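Mistia says nearly all your returns find a new home. The report leaves a lot out

Wednesday, January 12, 2022

Mistia, the online housewares seller based in Loson, would like shoppers to feel better about the lamp they are sending back. The company said this week that 91 percent of the goods customers returned during November were "given a new home," and it plans to print that number on a green sticker inside every box it ships this year.

It is a big number, and it comes at a handy time. The weeks after the holidays are when returns pile up, and when people start asking what happens to all those unwanted blenders and bath mats. Mistia's answer is that hardly any of it is thrown out. The report behind the claim runs 36 pages, and a fair share of those pages are given over to drawings of leaves.

What the report does not do is say what a new home is. The phrase shows up in the introduction, in the chart and again in the closing letter, and it is never defined. A reader might picture another shopper opening another box. The footnotes suggest something looser. Goods "moved onward to a partner" are counted as having found a home, and a partner can be a discount store, a charity, a parts dealer or a company that buys mixed pallets by weight and sells them on again.

Emil Haslinger, a spokesman for Mistia, said the wording was chosen to be friendly. "We didn't want to write something that reads like a tax form," he said by phone. Asked how much of the 91 percent was sold to another customer as a working product, he said the company tracks that but does not share it. Asked whether anyone checks what the pallet buyers do with the goods, he said Mistia picks partners who "share our values."

He did not name any of the partners.

There is also the matter of how the number was reached. Mistia did not follow every return it got in November. It followed a sample of 2855 items, all of them handled at its Loson warehouse, which takes small and midsize goods. Furniture goes to a different site and was left out. So were mattresses, rugs and anything marked as damaged by the customer. Those are the very things that cost the most to ship, clean and sell again, and a company that leaves them out of the count is going to look pretty good.

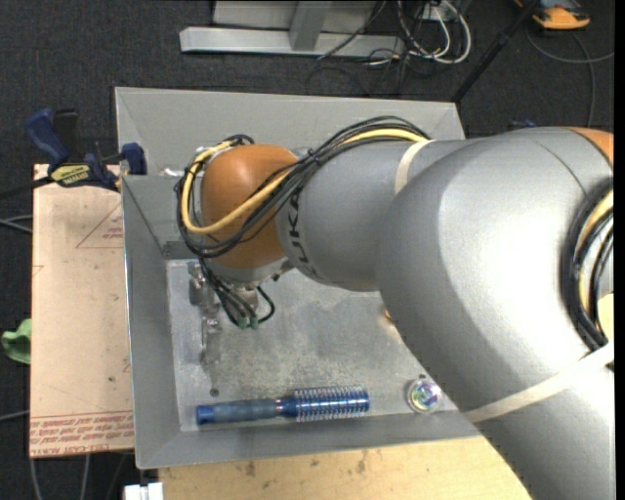
Sorting returns is slow work, whatever the sticker says. Each item has to be opened, looked over and sent down one path or another, and the cheaper the item, the harder it is to justify the time. Mistia's report treats this step as if it were simple, with one arrow going in and four coming out. When all there is to deal with is a small set of items in an open metal bin, like the gray one in the picture, keeping track of each piece is easy enough. A post-holiday warehouse is another matter, and the report has nothing to say about how well the tracking holds up when the trucks are lined up at the door. November, as it happens, is before the rush.

The company says its figures were reviewed by Gachanja, a consulting firm it hired for the job. The review letter is printed in the back of the report and takes up less than a page. It says Gachanja "found no reason to doubt" that the numbers were added up as described. That is a check on the arithmetic. It is no opinion on whether the items left out should have been left in, or on what became of anything after it was moved onward. Gachanja did not reply to questions.

Birdie Bellamy, who runs a shoppers' advice line in Loson and has been reading store return policies for years, was not won over. She said the sticker bothers her more than the report does.

"The report, fine, who's going to read it," she said. "But the sticker is in the box with the thing you bought. It's telling you to go ahead, order two sizes, order three colors, it'll all work out for somebody. I don't think they know that. I don't think they've tried very hard to find out."

Bellamy said the calls she gets in January are mostly about refunds that have not shown up. Mistia's own policy promises a refund within 20 days of a return being scanned. She said several callers this month had been told their items were "still in review," which seemed odd to her for a company that claims to know where nearly everything went.

Haslinger said delays were "limited" and tied to staffing. He would not give a number.

To be fair to Mistia, it has published more than some of its rivals. Cunutari, which sells much the same mix of kitchen and bath goods at slightly lower prices, puts out nothing on the subject apart from a line on its website saying it "hates waste." Cunutari was asked how many of its returned goods are resold and sent back a link to the same line. If Mistia is being picked on here, that is partly the price of having put a number out where people can look at it.

Still, a number on a sticker ought to mean something. There are a few plain questions the company could answer without giving away any trade secrets. How much of what came back was sold again as the thing it was? How much went out on mixed pallets? How much of the furniture gets thrown away? The last one would be the most useful to anybody thinking of buying a couch online, and it is the one Haslinger was least eager to talk about. He said the furniture site was "on its own reporting path" and that figures might follow at some point.

The report does promise changes. Mistia says it will begin asking customers for a fuller reason when they send something back, with a longer list to pick from on the return form. It says this will help get goods to the right place faster. Maybe so. Most people filling out a return form will tick whatever gets them to the shipping label soonest, and a longer list is unlikely to change that - it may just give the company tidier-looking guesses.

Another promise is a page where shoppers can type in a return number and see where their item ended up. That would be worth having. The report gives no date for it, and the sample screen printed next to the promise shows only two possible results, "on its way" and "new home."

The stickers are already being printed. Haslinger said they will go into boxes from the Loson warehouse first and then into orders shipped from the furniture site, whose returns were not part of the count.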